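ok thread on HOA transfer fees bc I am still mad about closing. grab a coffee

1/ Sold the condo at Falluswood in March. Two bedrooms, second floor, nothing fancy. Buyer lined up, inspection fine, everybody happy

2/ Nine days before closing a new line shows up on the statement. "Document and transfer package", $546. Never mentioned before. Not by my agent, not by the title company, not in the listing paperwork

3/ I asked what's in the package. Bylaws (already on the website, free). The budget (mailed to every owner). A one page letter saying I don't owe dues. That's it!! Five hundred and forty six dollars

4/ Called Hedlund, the management company. On hold 56 minutes. Then got Marit Engebretsen, who was perfectly nice and told me the fee is "set by contract". Contract with who? With the board. Can I see it? Put the request in writing

5/ So I put it in writing. They wrote back that copies are billed seperately
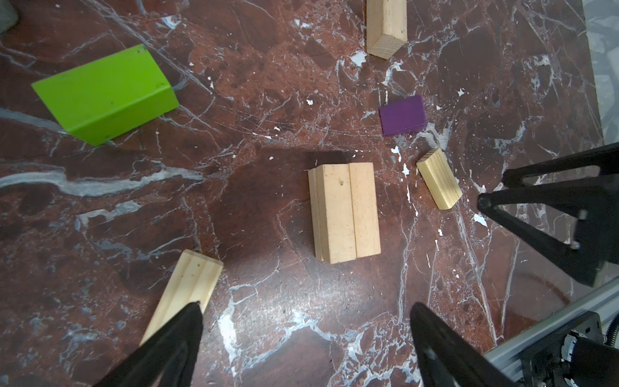 blocks on the marble, bright green one top left

6/ Meanwhile my agent Melahat Karakaya says just pay it, everyone pays it, you'll lose the buyer over this. And she's right, thats how it works. You're nine days out with a moving truck booked. Who is going to fight

7/ There was a rush fee on top too. Rush! For a PDF. I got the file four minutes after paying and the date on it was from last fall

8/ Neighbor downstairs, Maj-Britt Sandberg, sold hers the year before. Same package, same letter, different unit number. She kept every bill from the sale. HOA and management stuff alone came to $3,118. On a condo!

9/ Friend who sold over at Brerora paid zero. Their board voted to do the letter themselves, takes the secretary an evening

10/ If your selling this spring: ask the management company for the full fee sheet BEFORE you list. In writing. Then get your agent to push for the buyer to split it, some will

11/ And read your state's rules. Some cap this stuff, mine doesnt. Wrote to my state rep, got the auto reply

12/ got to go, dryer's buzzing. will post the fee sheet when I find the scanner cable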